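Salamatu Wumbei – which EP came first?

tapedeck69
Her bio says she started with Teno, recorded after she moved in July. My copy of Mindon has a lower catalog number. Which one is first?

Fjeld_fan
Teno. She was still singing in church when she made it. Mindon came a year later.

hekau21
I don't agree. Mindon was recorded first and the label sat on it. Catalog numbers go by when the master was handed in.

Fjeld_fan
Not on that label. They gave numbers out in blocks. I have 261 and it came out after 4 records with higher numbers.

tapedeck69
So the number proves nothing. Does anyone have both on vinyl?

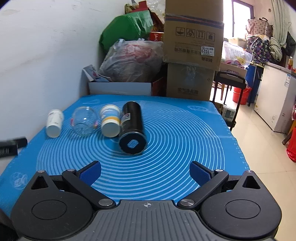 hekau21
I have both, and the Teno sleeve thanks "everyone who bought the first one," so I'm staying with Mindon. The labels are different too. Mine looks off center on Teno, and a blue mat like that one, with the rings printed on it and the ruler down the right edge, would be good for checking. If yours is off center as well, we probably have the same pressing. I can type out the credits tonight.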